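Questions people ask about our bread swap

The Jilalden Bread Swap has been running for six winters now, and the same questions land in the inbox every January. I love getting them, so please keep writing! But plenty of you would like an answer before the next swap and I only read mail in the evenings, so the usual ones are collected on this page.

What is a bread swap, exactly?

You bake something, you bring it, you go home with something somebody else baked. No money changes hands. Last season 506 loaves crossed our tables, everything from plain white sandwich bread to a rye so dark and sour that people were still talking about it in spring.

Do I have to be good at baking?

No! Please come anyway. My first swap loaf had a hole in it big enough for a plum, and a very kind man took it home and wrote to say it made great soup croutons. If it's baked through and you'd eat it yourself, it belongs on the table.

How many loaves should I bring?

Two is the usual number. One goes on the swap table whole and the other gets cut up for tasting. If you only have time for one, bring one, and tell whoever is at the door so they can give you a single ticket.

How big should a loaf be?

We ask for 600 grams or more after baking. Rolls and flatbreads are fine if a bag of them adds up to the same weight. There is a kitchen scale at the door, and it's forgiving.

Can I bring something sweet?

Cinnamon bread, brioche, stollen, raisin loaves, yes to all of them. Cake, no. Banana bread was argued over for most of our second winter and it ended up on the yes side, where I had always wanted it.

What about allergies?

Every loaf needs a card with all the ingredients written out, including what you greased the pan with and any seeds on top. Nuts and sesame go on the far table with their own knives and boards. We can't promise a gluten-free space. There is flour in the air, on the floor and usually in my hair, so if you have celiac disease please don't rely on us.

Does a tasting slice have to be fresh?

It doesn't, and some breads are so much better the next day. Dense rye wants a rest before you cut it, and day-old sourdough comes alive with a bit of heat. If you think yours is best toasted, write that on the card.

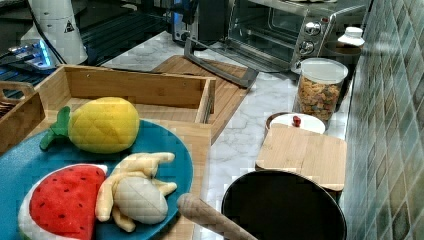
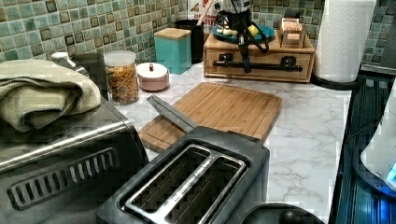 Thick slices, 55 minutes out of the oven or two days old, all get cut with the same long serrated knife, and I do recommend owning one. A short knife squashes the crumb and you end up tasting dough paste.

How should I pack my loaf?

Let it cool all the way first. I know it's hard to wait, but a warm loaf in a closed bag goes soft and the crust never really comes back. Paper is best for anything crusty. Soft breads do well in a clean cotton towel or a plastic bag with the end folded under.

Is the starter on the end table free?

Yes, help yourself! That one is Foletti, a wheat starter that Osamu Mizuno has kept going since before the swap began. Bring a small jar with a lid that isn't screwed down tight. Feed it equal weights of flour and water when you get home, leave it out until it has doubled, and after that it can live in the fridge and be fed once a week. There's a rye one too, called Risau, and it smells of green apples on a good day. It moves faster than Foletti and will climb out of a small jar, so give it headroom.

I forgot to feed my starter for a month. Is it dead?

Probably not. Gray liquid on top just means it's hungry. Pour it off, take a spoonful from the bottom, and feed that morning and evening for a few days. Pink or orange streaks or fuzzy mold are another story – throw the whole thing out and come get some more from us.

How do the tickets work?

One whole loaf gets you one ticket. Numbers are drawn in groups of 30, and when your group is called you go up and choose. Please pick within a minute or two, even if you're torn between the olive loaf and the potato bread (take the potato bread).

Can kids come?

They can, and they get their own ticket if they baked their own loaf. We've had some wonderful pretzels that way, and one turtle.

Where is it and what time do the doors open?

We're in the Ebihara Hall, in through the side entrance by the bike racks. Doors open at 10 in the morning, loaves need to be on the table by 10:45, and the first group is called at 11. The parking lot is small and fills up early, so walk or share a ride if you can.

Can I get the recipe for a loaf I took home?

Check the back of the card first, as lots of bakers write it there. If it's blank, send me the name of the bread and I'll pass your note along. Most people are thrilled to be asked.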